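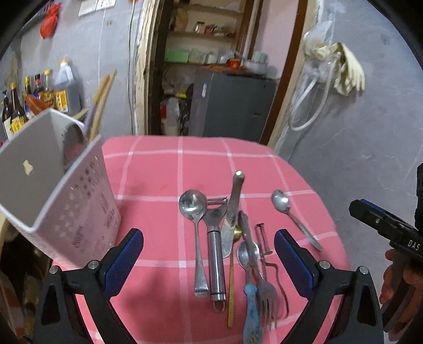
*ピンクの格子柄クロスと台所の金物*

# Engström「Stirutel」を買って使い倒している話(ルーパー)

2025年6月15日

ルーパーはもう何台も乗り換えてきて、正直そろそろ満足したつもりでいました。それがこのStirutelを触ってから、練習の時間が倍くらいに延びています。楽しい! アコーディオンと声で弾き語りをやっている人間の感想なので、ギターの人には当てはまらないところもあると思います。そこは割り引いて読んでください。

## 買うまで

3月にLorkgateのライブでKulsoom Ranaさんの前座をやらせてもらったとき、彼女の足元にあったのがこれでした。声を重ねていくのに継ぎ目がまるで聞こえない。リハのあとで踏ませてもらい、帰りの電車でもう注文画面を開いていました(その日は我慢して、翌朝買いました)。

## 音

まず録った音が痩せません。前に使っていた機種だと、蛇腹を引き始めるときの「すうっ」という空気の音が、重ねるたびにザラザラした塊になっていたんですが、Stirutelだと四回、五回と重ねてもちゃんと空気の音のまま残ります。低いほうのリードも濁りにくくて、左手のベースを先に録ってその上で好き放題に遊べます。

声は少し明るめに聞こえる気がします。わたしは卓のほうで高域をちょっと下げています。好みの範囲です。

## 踏み心地

スイッチは2つ。録音/重ね録りと、停止/取り消し。これだけです。最初は少なすぎると思ったのに、座って楽器を抱えていると足元なんてほとんど見えないので、この数がすごくありがたい。間隔も広く、底の厚い靴でも隣を踏みません。踏んだときの「カチッ」が静かなのも好きなところで、バラードの頭で鳴っても客席までは届かないと思います。

取り消しは長押しです。長押しの判定がやや長めで、初めのうちは早く足を離してしまって止めてばかりいました。慣れるまで一週間かかりました。本番で一度、サビの手前で全部止めたことがあります。お客さんが手拍子でつないでくれて、あの曲はその日いちばん盛り上がりました。

## 本番で使ってみて

Dostsideという、50人ほどで満員になる小さな店で使いました。電源を入れてから使えるようになるまでが速く、前の出演者が片づけているあいだに準備が終わります。表示のリングが暗い舞台でも見やすい。明るさは変えられるので、わたしはいちばん下にしています。

この日は途中からトロンボーンのLourenço Patrícioさんに入ってもらって、入力も2つとも使いました。片方だけをループに録って、もう片方は素通しにできるんです。これが本当に楽しくて、彼のソロのあいだはこちらがその場で録った刻みを流し、終わったところで役割を入れ替える、ということをぶっつけでやりました。設定はつまみの横の小さな切り替えで済みます。ただ、この切り替えがかなり小さくて、舞台の上で指先だけで探すのはしんどいです。曲間にしゃがんで動かすことになります。

テンポの同期も試しましたが、わたしは伸び縮みする曲が多いので、今は切っています。ダンス系の人はむしろここを詳しく知りたいでしょうね。すみません、あまり書けることがないです。

## 気になったところ

- 電池で動かないので、路上では別に電源を用意する必要があります。
- 保存したループに名前をつけられません。番号だけなので、紙のメモを蓋に貼っています。
- 専用ケースが別売りで4000円。作りはいいです。いいんですが、最初からつけてほしかった!
- 説明書の字が細かい。内容はわかりやすいので、拡大して読めば困りません。

## どんな人に合うか

一人で声や生楽器を重ねたい人には、強くすすめたいです。特に管楽器や鍵盤ハーモニカみたいに、息や空気の音まで演奏のうち、という楽器の人に一度試してみてほしい。トラックをたくさん並べて曲の構成を細かく切り替えたい人だと、たぶん物足りなくなります。そういう人は、もっと大きい機種のほうが最初から幸せかもしれません。

わたしはというと、昨日も寝る前に三十分だけと思って電源を入れ、古いワルツの伴奏を重ねているうちに日付が変わっていました。次のライブではそのワルツを頭に持ってくるつもりで、今は中間部のコードをあれこれ直しているところです。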